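Sep 5, 2021

I said in February that I wouldn't spend any more of this year's money on grippers. Then Ruwan Hettiarachchi emailed to say that the new Zorkex fingers had "basically solved" soft objects, and would I like a pair on loan. I've been told soft objects were basically solved by 2 other firms since I started this blog, so I said yes mostly to be difficult.

## What I was sent

The Zorkex kit is a set of tapered fingers, a base plate, a wrist camera mount and a licence for their controller software. The list price is 2,000, which is a lot for moulded parts and a cable. The comparison was my old Tabrizi pair, which I bought second-hand and which has a jaw that squeaks when it closes.

Fitting took most of an afternoon. The screws supplied were too long for my flange and the manual (eight pages, half of them safety notices) doesn't mention it. I cut them down. The camera mount went on without trouble, I'll give them that.

The controller was worse. It wants its own network address and it won't take one from my router, and when it loses the connection it sits there with a green light on as though everything is fine. Mahsa Mousavi at Kiltham had the same fault with an older unit and told me to turn off the sleep setting, buried under "Display". That fixed it. I would love to know why.

## Foam blocks

I picked foam because it's what the brochure shows. The job was dull on purpose: pick up a block, put it in the tray, go back for the next. Same blocks for both pairs of fingers, same speed, same light.

The Tabrizi pair squashes foam. It always has. You can set the force as low as it goes and it still pinches a block into a waist, and then the block springs out when the jaw opens and lands wherever it likes. I've learned to live with that.

The Zorkex fingers are gentler, no argument. The narrow tips get in beside a block without shoving its neighbours, and the release is cleaner. But they're fussy about angle. A block lying flat and square is easy. One that's tipped on its side, with a curved face towards you, made the planner dither - it would come down, stop, go back up and try from somewhere else. I don't call that solved.

Then there's the view. The mount puts the camera close in, so the fingers themselves take up a good part of the bottom of the picture, and things lying low on the right end up partly behind one of them. A shiny white tabletop doesn't help either. I got bright streaks across mine, and I'd have been happier with something matt.

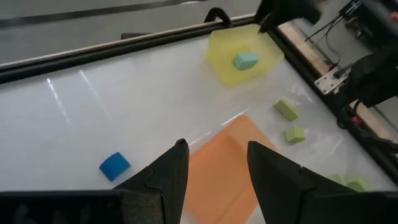

## Would I buy them?

Not at that price. If Zorkex sold the fingers without the controller I'd think about it, and I've told Ruwan so. He says there's a bundle coming with the Idivach arm, which is no use to me as I don't have an Idivach arm and don't want one.

The loan pair goes back when I've tried it on cloth. My squeaky Tabrizi jaw needs a new bush in the meantime, so if anyone has a spare in a drawer, the email address is in the sidebar.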